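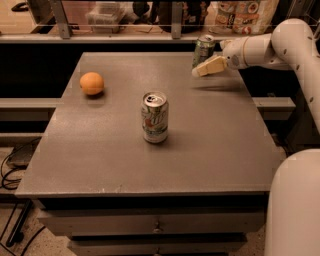
Home Contents Chapters Glossary Teacher Notes

Last updated: December

Chapter 7
Skins and Shells: How Food and Drink Are Held

Pick up an orange and squeeze it gently. It gives a little, then pushes back. Now pick up an empty soda can and do the same. The side buckles with a tick, and when you let go it may pop out again or keep a small dent. You have just tested two of the best containers in your kitchen, and you needed no equipment beyond your hand!

One of them grew on a tree. The other began as a flat disk of metal, punched into a cup and then pulled and thinned until it was tall enough to hold a drink. Both have to keep liquid in and germs out, and both have to survive being stacked, dropped, and rolled across a counter. A fruit and a factory have the same job to do, and seeing how each one manages it is one of the great pleasures of this subject.

In Chapter 6 we looked at flat surfaces and how they carry a load. Here we move on to curved ones. A curved wall can do a surprising amount of work with very little material, and once you start noticing this you will find it all over the house — in eggs, light bulbs, soup bowls, the bottom of a spray can.

What you will learn

By the end of this chapter you should be able to:

explain why a closed can is stiffer than an open one
name the two main layers of citrus peel and say what each one does
tell the shoulder, wall, and base of a can apart and give a purpose for each
measure how much of a fruit's mass is peel
use the words pressure, stress, rim, and membrane correctly

Words to know: albedo, flavedo, membrane, pressure, rim, shoulder, stress, taper

7.1 Start with the can

Set a drink can on the table and look at it from the side. Most people draw a can as a plain cylinder, and most people are wrong. Near the top the wall slopes inward at the shoulder, so the lid can be smaller than the body. The lid is thicker than the wall, and a smaller lid saves metal. At the bottom the wall slopes in again. Turn an empty can over and you will find a dome pushed up into the base. Pressure from the drink tries to push that dome outward, and the curve resists it far better than a flat sheet would.

While the can is sealed, gas from the soda presses on the inside of the wall in every direction. The wall is held tight, like the skin of a balloon, and it is very hard to crush. Lift the tab and the pressure escapes. The metal is exactly as thick as it was a second ago, yet the can is now much easier to squeeze. We will come back to this in Section 7.3, where you will get to crush a few.

7.2 Then the orange

An orange has no seam and no tab. Its outer layer, the flavedo, is thin, colored, and full of tiny oil sacs. (Bend a piece of peel near your nose and you will smell them burst.) Under it lies the albedo, the white spongy part that many of us pull off and leave on the plate. It is mostly soft tissue with air spaces, and it makes a wonderful cushion. Inside that, each segment has its own membrane, and inside each segment are the small juice sacs. Count the layers between the juice and the outside air the next time you peel one.

Try it: The Kekcombe peel test

You will need one orange, a kitchen scale, and a plate.

1. Weigh the whole orange. Write down the mass in grams.
2. Peel it, keeping every piece of peel on the plate.
3. Weigh the peel by itself.
4. Divide the peel mass by the whole mass and multiply by 100.

A sample orange had a mass of 212 grams, with 60 grams of peel. What percentage was peel? Is yours higher or lower? Keep your result for the class table in Section 7.4, where we compare thick-skinned and thin-skinned fruit.

Next: 7.3 Under Pressure

2,970 shares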